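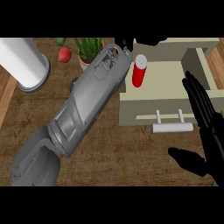
Felicja Wilczyńska wrote back on the draft programme that a rural hall with 100 seats and a kitchenette is a wedding venue in name only, and asked what we mean by "self-catered". Fair question. Start with it.

Slide 2. Definition. At Damthorpe, self-catered means the hirer brings food already cooked and uses our kitchen to hold, plate and wash up. No raw meat prep on site. Put this in the hire agreement and on the enquiry form. Plallari had it in the agreement only and spent most of January arguing with caterers.

Slide 3. Capacity. Seated and standing figures are separate approvals. Ours is 100 seated indoors, 400 on the lawn with the marquee up. Quote the lower figure first. The marquee number lapses if the side gate is blocked, so the florist's van goes behind the shed.

Slide 4. Power. Two circuits in the kitchen, one for the band. Urn and pie warmer on the same circuit will trip it. Label the outlets by colour. Szu-yu has the wiring diagram if anyone wants a copy at the break.

Slide 5. Noise. Amplified music off at 10:30 pm, doors shut from 9. Measure at the boundary fence, downwind. Pause here for questions, this one always gets them.

Slide 6. Bonds and changeover. We hold the bond for 7 days after the event. Changeover needs a clear morning; we stopped taking back-to-back bookings after the Arancibia party left its hired chairs in the rain. Mention Primen booking calendar, shared view only.

Slide 7. Animals. Hirers ask about the paddock. Sheep stay fenced, no feeding, confetti must be dried petals.

Skip slide 8 if running late. Hand over to Nobuhle for insurance.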